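Thread, since people keep asking me in DMs whether they should move their whole house over to Zekik now that the Botby hub is being wound down. Short answer is wait. Long answer follows, get a coffee.

1/ I've run Botby since the second version of the hub. Locks, blinds, leak sensors, the lot. It was never great. It dropped the garage sensor every time the router rebooted and support told me to "re-pair the device" like I hadn't tried that.

2/ In May they emailed everyone saying local automations would "transition to the cloud experience." No end date, no list of what breaks. I asked for a list. I got a link to the same email.

3/ So Zekik. Forum is full of people saying it imports your Botby rules in one click. I tried it Tuesday night. It imported the names of my rules. The conditions were blank. Every "if door open for longer than" rule came across as "if door."

4/ Somebody will reply that it worked for them. Fine. How many rules did you have? Were any of them more than a light on a timer?

5/ Also it wants an account before it will show you a single sensor reading. For a thing on my own network. The setup screen says "local first" and then sits there waiting for a verification code. 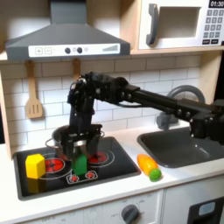

Little silver pot, black gripper, toy stove.

6/ Next one up is Hilura. Nicer app, I'll give them that. The free tier stops at 300 log entries and a single chatty motion sensor gets through that before lunch. After that you pay monthly to see what your own hallway did yesterday.

7/ Their sales page says 3,000 supported devices. I went looking for mine. My leak sensors are "supported" in that they show up with a battery level. Wet or dry is not exposed. What do they think a leak sensor is for?

8/ I did ask them. The reply was "great suggestion, we've added it to our ideas board." I looked at the ideas board. The same request was already on there, marked "under review," no date on it.

9/ Mwakyusa is the one I wanted to like. Runs on a small box at home, no account, no cloud unless you switch it on. Rules are readable text. My locks paired first try and have stayed paired so far, which for me is a week, so don't quote me on it.

10/ But the box is $200 and the Zigbee stick is sold separately. And out of stock. The docs say "any compatible stick" and the compatible list has two entries, one of them discontinued.

11/ Presence is still a mess on all of them. Phone location says I'm home when I'm at the gas station down the street. Zekik lets you shrink the circle but below a certain size it stops firing at all. I've gone back to a door sensor and a timer – ugly, works.

12/ Voice announcements: Hilura only does them through its own speaker. Mwakyusa will do it through an old tablet if you leave the screen on. Zekik has a menu item for it that opens an empty page.

13/ What I'm doing for now: leaving Botby plugged in with its internet access blocked at the router. Local rules still run. The app complains every time I open it, so I don't open it much. Locks are on Mwakyusa, leak sensors stay where they are.

14/ If you try the same thing, export your rules first. The export button is under Account, then Privacy, then Download My Data. You get a zip with one text file in it and it's hard to read, but the conditions are in there, unlike in somebody's one-click import.

15/ Please stop sending me the Zekik roadmap. I've read it. "Advanced conditions" was on the Botby roadmap too.

16/ Does anyone have a Mwakyusa box running blinds? Mine pair and then report 50% open whatever position they're in. Looking for the firmware version you're on, and whether you had to calibrate from the remote first.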